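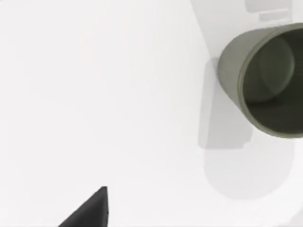

How do I stop rushing when I give a talk?
Asked by Aslak Nyberg, Fri 23 June

Hello all, I hope this is the right section. I work for a small firm called Halvorsen and I've been asked to give a talk at our customer day in Prurnon. It should last 13 minutes. I practised it in the kitchen and it came out at just over twelve, so I was rather pleased with myself, but when I gave the same talk to my own team in April I was finished in under eight and had to stand there asking if anybody wanted to know anything (they didn't). I don't feel especially frightened beforehand. It's more that once I hear my own voice I start galloping, and then I skip bits and can't find my way back to them. There will be 153 people this time and I'd love to get through it at a normal human speed. I've tried writing SLOW DOWN at the top of my notes and I never once looked at it. Does anyone have something that works on the day itself?

We use cookies to remember your settings and keep the site running. Accept all – Manage choices

3 answers

Answer from tillybrook

Oh, I do feel for you, I was exactly the same for years and I still have my moments! What helped me most was learning the first minute by heart and leaving the rest fairly free. I know people say never to memorise, and I wouldn't do it with a whole talk, but if the opening is so familiar that you could say it while putting your shoes on, you get through that first hot-faced bit at the speed you practised, and the rest tends to follow on from there.

The other thing is to put your pauses in as proper parts of the talk. I print my notes in big type and leave a whole blank line wherever I mean to stop, and when I get to the line I breathe out (out, not in – my old choir leader drummed that into us) and look at someone on the far side of the room before I carry on. 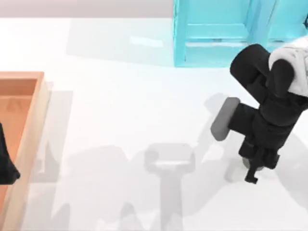 It will feel like an age to you and I promise it won't to them. I once asked my sister to time my pauses at a wedding speech, and the one I was sure had gone on for ever was about 3 seconds.

Do practise standing up as well, and to a real person if you can bribe one. Kitchen rehearsals are lovely but the kettle doesn't look back at you. And please don't worry if you still finish early, I've never met an audience that minded going to lunch. Let us know how it goes!

Answer from gresham_p

Drink water. Have it on the lectern and take a sip at the end of each section, you can't talk while you're swallowing.

Answer from Maureen in the hills

I agree with tillybrook about the pauses, though I'd go at it from the other end as well and look at how much you're trying to say. When I joined the Nostaleo speakers' evening I had a talk with eleven points in it, and of course I raced, as some part of me knew there was a mountain still to come. A very patient lady there made me cut it to 6 and tell a little story with each one. Stories slow you down quite naturally, especially if there's a bit of conversation in them, as you find yourself doing the voices.

As for losing your place, I'd write one word per section on a card and keep it in your hand. If you skip something, let it go and move on to the next word. They haven't seen your notes, bless them, so they won't know it was ever there. You can always bring it back in when the questions start, and that gives you something to say if it all goes quiet again.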